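Aprender a clasificar bloques con pocas demostraciones: corregir vale más que repetir

Categoría: Robótica > Manipulación bimanual > Notas de laboratorio
21 de noviembre de 2018

En la entrada anterior dejé pendiente el resultado de la comparación entre los dos esquemas de recogida de datos. Ya está cerrada y los números son lo bastante claros como para publicarlos, aunque con las reservas que detallo al final.

La pregunta era concreta. Con un presupuesto fijo de 200 demostraciones teleoperadas de la tarea de clasificar bloques por color en una bandeja con compartimentos, ¿conviene grabarlas todas de principio a fin o reservar una parte para correcciones, es decir, para tramos en los que el operador toma el control cuando la política ya entrenada empieza a desviarse?

La idea de las correcciones no es nuestra ni es nueva. La clonación de comportamiento pura sufre de acumulación de errores: la política visita estados que el experto no visitó, predice mal en ellos y se aleja todavía más. Pedir etiquetas en los estados que visita la propia política es el remedio clásico. Lo que no teníamos medido es cuánto se gana en una tarea bimanual con contactos frecuentes, donde el operador humano tarda en reaccionar y la corrección llega a veces cuando el bloque ya está mal sujeto.

Configuración

Los dos brazos comparten controlador de alto nivel, que internamente llamamos Odier. La política recibe las imágenes y las posiciones articulares de ambos brazos, y devuelve incrementos de posición articular más la apertura de cada pinza. La red es pequeña: un codificador convolucional y dos capas densas. Yiran Yan probó una variante recurrente en octubre y la descartamos, porque copiaba la acción anterior en los tramos lentos y se quedaba parada encima del bloque.

Los esquemas comparados son estos:

Cidumum: 200 demostraciones completas, grabadas antes de entrenar nada.
Somboon: una primera tanda de demostraciones completas y el resto del presupuesto en correcciones, repartidas en 2 rondas con reentrenamiento desde cero entre ambas.

Una corrección cuenta como una demostración a efectos de presupuesto, aunque dure menos. Esto perjudica a Somboon en volumen de datos. Lo preferí así porque lo que de verdad nos cuesta es preparar la mesa y colocar los bloques, y ese coste es idéntico en los dos casos.

Durante las correcciones se descartan las acciones de la política y solo se guardan las del operador, con un pequeño recorte al inicio de cada intervención. Sin ese recorte, los primeros instantes contienen el transitorio del cambio de mando y la red aprende a dar un tirón. Tardamos bastante en verlo: las curvas de error de validación eran buenas y el tirón aparecía solo en ejecución.

Resultados

La evaluación consistió en 30 ensayos por esquema, con las mismas colocaciones iniciales para ambos. Un ensayo se considera correcto si todos los bloques acaban en el compartimento de su color sin intervención humana.

Cidumum completó 14 de 30. Somboon, 22 de 30.

La diferencia se concentra en dos tipos de fallo. El primero es el agarre parcial, cuando la pinza cierra sobre una esquina y el bloque gira. Con Cidumum, la política no reconoce el problema y sigue hacia la bandeja. Con Somboon suele volver a abrir y reintentar, comportamiento que las demostraciones completas casi no contienen porque los operadores agarraban bien a la primera.

El segundo es la descarga dentro de un compartimento ocupado. Cuando ya hay bloques apilados, la pinza tiene que soltar desde más arriba, y un descenso aprendido con el compartimento vacío termina empujando los que ya estaban. Las correcciones de la segunda ronda se acumularon justo en esa fase.

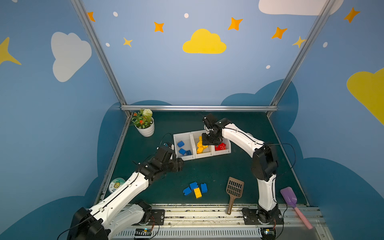

Los dos brazos junto a la bandeja: pinza derecha en el compartimento central, con los bloques amarillos.

Tianyou Cheng hizo además un barrido del número de épocas. Entre 200 y 800 el error de validación apenas cambia y la tasa de éxito tampoco, de modo que no atribuyo la mejora a un entrenamiento más largo.

Limitaciones

Treinta ensayos por condición son pocos. La diferencia de ocho aciertos es compatible con un efecto real bastante menor, y no voy a defender la cifra exacta. Tampoco hemos variado la disposición de la bandeja ni el fondo, así que la generalización visual queda sin medir.

Los operadores eran los mismos en ambos esquemas y llevaban más práctica cuando llegó el turno de las correcciones. Es la objeción que más me preocupa. Chaminda Jayasinghe propone repetir Cidumum con el orden invertido y lo haremos antes de mandar nada a revisión. El código de evaluación irá al repositorio Pokulik cuando quite las rutas absolutas.

Etiquetas: aprendizaje por imitación, teleoperación, clonación de comportamiento
Compartido 17 veces | 3 comentarios

Yuzhen Lü
¿El recorte al inicio de la intervención es fijo o depende de la velocidad articular? A nosotros el fijo nos eliminaba justo la parte útil cuando la corrección era corta.

Autor del blog
Fijo. Probamos un umbral de velocidad y con dos brazos era incómodo, porque uno puede estar quieto mientras el otro corrige. Si tenéis un criterio conjunto, me interesa.

Yuzhen Hou
Echo en falta una tercera condición con el mismo número de segundos grabados. Con el presupuesto por demostraciones se entiende el coste, pero no la eficiencia por dato.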